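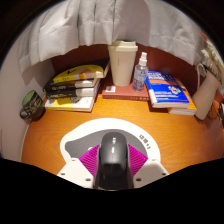
Black mouse on the wooden desk

Saturday, February 5, 2022

Well, the new Pukus app has finally landed on my phone, and I've spent far too much of the weekend poking at it (sorry, ironing pile). I'd been using the old one since January and grumbling about the alerts, which used to turn up hours after the message did. They come straight through now, lovely! It's a 51 MB download, so do it on the wi-fi if you can.

It took me 3 goes to sign in, mind you, and my saved posts from Sonberg came across in a funny order, all 1,551 of them, oldest first. I've written to the Ernix help desk to ask if there's a way to flip them round. The dark theme is very easy on the eyes in bed, and you can pin up to 100 threads, far more than I'll ever need. Tablet version next, I hope.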